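Prumitz Print Workshop
Bench notebook
Filed under: Bags & Wraps / Thin film / Ongoing jobs
Print this entry | E-mail this entry

September, started after lunch, finished a bit past 6 p.m.

Produce bags for Wei, continued. I promised Jui-lin I would write this one up properly, and not on the back of a delivery note like last time, so please forgive the length. There's a pot of tea next to me and the phone has gone quiet.

Where we had got to: Wei (the grocery, for anyone picking up this notebook cold) wants a bag people will be glad to carry home and use again a few times before it gives up. They've been ordering plain ones for years. The old plain ones are perfectly good bags and I have a drawer of them at home myself, but Wei would like some fruit on theirs, and I am the last person who would argue against fruit on a bag. The brief we were given fits on a sticky note: cheerful, not too much ink, fruit you can recognize from across the street. The sticky note is taped inside the cover of this notebook and please leave it there.

We've been collecting other people's bags for comparison, anything with fruit printed on it, from kitchens and coat pockets and the bottom of Jui-lin's car. It has become a bit of a hobby. I find I can't walk past a market stall now without trying to look at the bags, and I have bought more plums than one household can eat.

Today was about what happens to a print once the bag is being used as a bag. On the proofing table everything is flat and taut and the fruit is round. Then you put shopping in it, and tie it, or set it down on the floor, and the fruit goes wherever the film goes. I had this in my head as a small worry and now it's a medium-sized one, with a few ideas attached, so I count that as a good day.

Jui-lin did the shopping in the morning and came back with a good mixed load, with plenty of awkward shapes in it, as I'd asked, and grapes, as I had also asked. We worked on the floor. The tables are all at the wrong height for this, and a bag slumps differently on a floor anyway. Nice cool stone pattern under it, dark gray, very kind to pale film. If we ever take proper pictures for Wei I would happily do them right there.

Notes as I made them, tidied up only a little.

Gathering the handles. I hadn't given this enough thought. When you pull both handles together and grip them, you end up with a thick bundle of layers, and every bit of ink in that part of the bag is now stacked on every other bit. On a pale film it all shows through. Orange over orange goes deeper, then where there's a layer of bare film in between it goes soft and a little pink. I rather like it! But any lettering up there is lost, it simply runs into the bundle and vanishes. So for Wei: no shop name near the handles. Jui-lin had the name on a curve right under the handle opening in the second sketch, and it was a lovely curve, and we are both sorry about it.

Citrus slices. They hold up wonderfully. I think it's the spokes. Squash a slice, fold it, hide half of it, and the pale lines still tell you it's an orange. A whole round fruit with no lines in it is more at the mercy of the folds. I'd still keep one plain round fruit in the set, for variety and for the simple pleasure of a big flat patch of color, with a leaf to help it along. A leaf does an awful lot of work. Orange circle, green leaf, and anyone over the age of two will name you a fruit.

Unprinted areas. Leave more of them than feels right on screen. Both of us kept being drawn to the bare parts, where the light gets into the film and it goes creamy. The Manberg samples were a touch too opaque for that, in my opinion. Jui-lin disagrees and would like it noted that the Manberg film takes ink better. Noted.
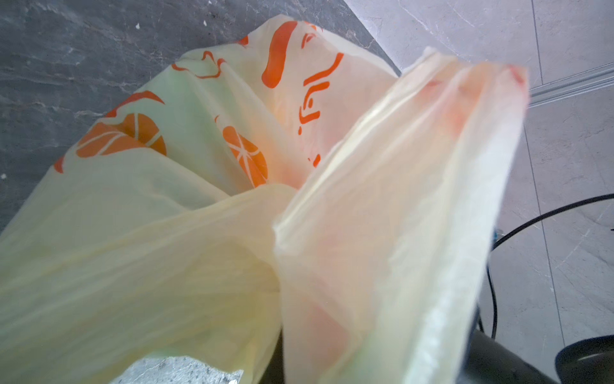
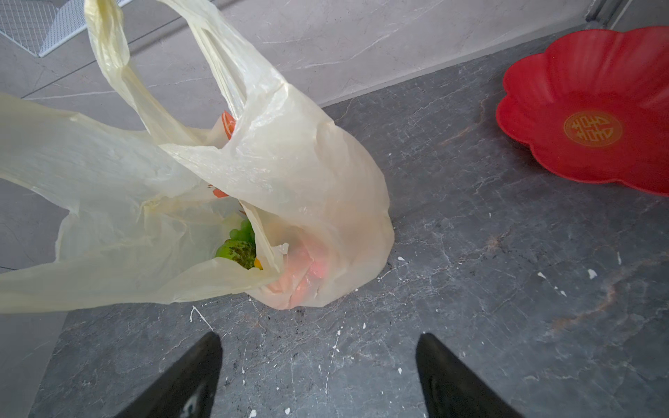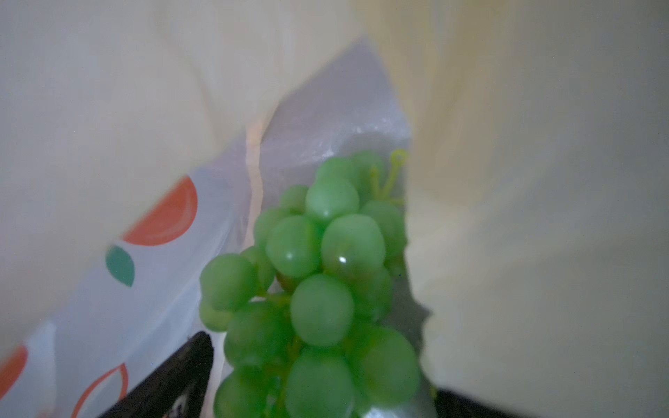
Fruit bags in use: citrus-slice print with the handles gathered (first), standing open on the floor with produce inside (second), green grapes in a bag with an orange-red fruit and a leaf on it (third).

Contents showing through. This is the part I want to talk over with everyone on Taltesent as well, because it touches their lunch wrap too (they are on the same 18 micron film, or were when I last asked). We have all been treating what's inside the bag as a nuisance to be printed over. I looked at that open bag on the floor for a good long while, with the reddish stuff low down glowing pink and orange right through the side, and thought, well, there's your second color, and it costs nothing. A bag with something warm in the bottom looks half printed already. Could we leave the lower third of Wei's bag bare and let the shopping do it? Jui-lin pointed out, quite fairly, that half the people in the shop are buying potatoes.

Grapes. I asked for grapes for a selfish reason, I love the look of them, and they didn't disappoint. That dusty pale green, with the bloom still on, against a whitish film with a teal leaf printed on it. The two greens are nowhere near each other and they get along beautifully. I had been trying to match our leaf to real leaves and I now think that's a waste of an afternoon. Let it go bluer. The real greens will be in the bag, and they'll want something a bit different next to them. I've asked for a teal to be mixed and I'd like it on the next round of proofs, one lighter and one darker.

A word on stems, as I'm on grapes. They poke. Thin film and a forked stem are not good friends, and I'd like somebody with more patience than me to try a bunch in each of the candidate films, carried for a decent distance, and write down what they find. I don't mean a formal test. Walk to the bus stop and back. Wear a coat you don't mind.

Standing up. A full one, set down, settles into its own base and spreads, and the mouth drops open with the handles going off in different directions. So whatever is near the rim gets seen from the inside, backwards, or lying on its side. Little drawings that work any way up would be the thing for the rim. A wavy line is good. Small leaves are good. Pears are a disaster upside down, they look like light bulbs, and I am taking the pears off the rim whatever anyone says.

Orange. We've got 9 oranges pinned to the board now and I can't tell the middle ones apart by lamplight. Could whoever is in first tomorrow take the board to the window and cross off the dull ones before I get here and become attached to them? My own favorite is the strong one at the far end, the one that Jui-lin calls traffic cone. On a yellowish film it sits down nicely and looks like peel. On the whiter film it does shout a bit, and there I'd go redder. It may be that we need to settle the film before we settle the orange, and I suspect I'm the one who has been doing it the wrong way around.

Stock, while I remember: I went through the plain pale blanks in the back and there are 1,687, which will see us through proofing and a small trial at the shop, with enough over for spoils. They're on the low shelf behind the offcuts. The top few are dusty and should be used for setting up.

Things to do, in no order:

- New sketch of the front with the name brought down below the middle and nothing but ornament near the handles (Jui-lin)
- Teal, two strengths (me)
- Ring Manberg and ask if they do anything clearer, and how long it takes to get here
- Ask Wei what people buy most. Settles the potato question
- Look again at spacing the citrus slices unevenly. In the folds the even spacing disappears anyway, and uneven looks friendlier flat
- Find out who has the good scissors

The fruit that is left is on the kitchen counter, washed, help yourselves. The grapes are going fast and I am partly to blame for that. The used bags are folded in the top drawer under the light box with the others from the collection, please don't put your lunch in them.

Jui-lin has just read this over my shoulder and says the curve could still work if it were lower and flatter. She may be right. I've left some space on the next page for her to draw it.

Prumitz Print Workshop | Contact the workshop | All notebook entries © Prumitz | Back to top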